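Muvus Hand Gripper

Product overview
Item no. 3124
Supplied by Drirnilham
Page revised November 15, 2021

The Muvus is a two-finger gripper for light household and shop-floor handling. It is offered in a hand-held version, operated by a person, and in a wrist-mounted version for use on a robot arm. Both versions use the same finger pads, so a task can be tried by hand before an arm is purchased.

Suitability for chores

Customers frequently ask whether a machine can now take over sorting, packing and tidying. Our answer depends on the task. Picking up rigid items of a known size, one at a time, is well within reach of current equipment. Mixed goods in soft wrappers remain difficult. A pouch changes shape when squeezed, glossy film is hard for a vision system to read, and packets in a pile cover one another. Drirnilham does not at present recommend unattended operation for such goods.

Folding laundry, clearing a dinner table and restocking mixed shelves should be regarded as supervised work. Customers planning a purchase for these purposes are advised to arrange a task review first.

Handling soft packaging

For pillow packs, the pads should close on the two long sides — never on the end seals. Closing force should be set at the lowest level that holds the item upright. Crushable contents such as crackers and small baked goods require a separate trial for each type of wrapper.

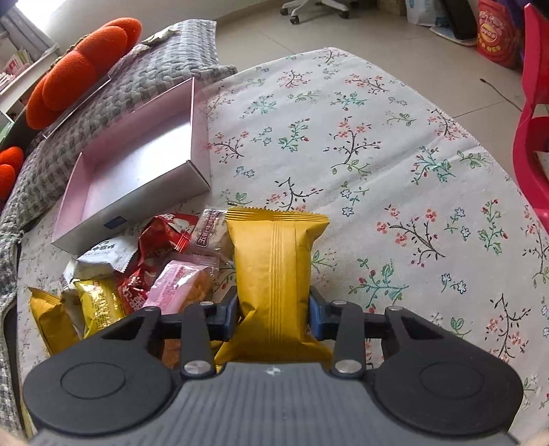 Muvus, hand-held version, holding a snack packet by its sides.

Specifications

Fingers: 2, with replaceable pads
Rated pad life: 4,000 closures
Recommended inspection: every 1,000 closures
Warranty: 6 months

Accessories

Voicu mounting plate, for the wrist-mounted version
Drillness pin and link service kit

Task reviews

Reviews are conducted by Darius Bucur, Applications Office. Please submit a list of the items to be handled, with their weights and wrapper types. Requests for December are now being accepted.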